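Travel log test, notebook 2, May
Present: Noguchi, Fahmy. Koyama joined by phone from Rarndale.

Purpose: check whether the delay notes from the Lusley trip can be rebuilt from the handwritten log alone, without the airline messages.

Method. Fahmy read the log aloud from the 4:30 AM departure to hotel check-in at Stirotano. I entered each leg in the sheet as local time and did the zone conversion afterward. Entries with no time were left blank and not interpolated.

Result. Of 71 entries, 5 could not be placed. Three are from the transfer bus, where Koyama wrote the fare (800, no currency) and no stop name. The other two are at the connecting gate. His recollection is that boarding was called twice. The log has it once, so once is what went in.

The connection time in the sheet comes out shorter than the printed itinerary. Checked the conversion again, same value. Suspect the itinerary uses the older schedule. Ueda has the booking confirmation and will compare.

Fare left as a bare number until the currency is known. Do not convert it.

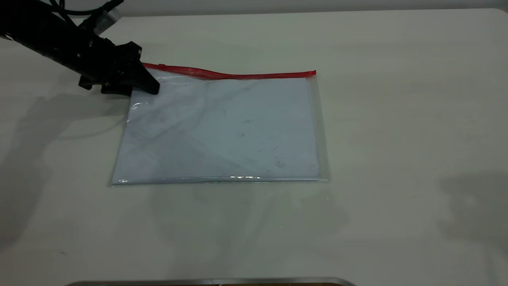
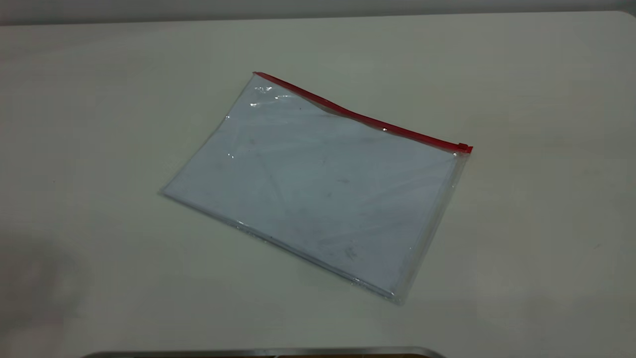
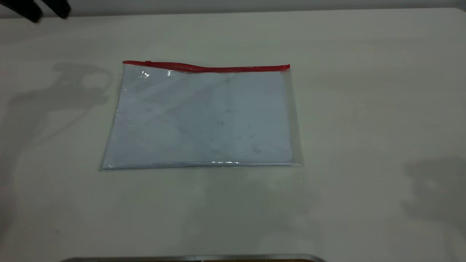
Clear zipper pouch on the table.

Open items
Ueda: booking confirmation against leg 2.
Koyama: currency and stop names for the bus.
Oh: repeat the reading with the Imai log, same sheet, blanks left blank.
Column for "time written" versus "time of event" still to be added. Several entries were clearly made on the plane, after the fact.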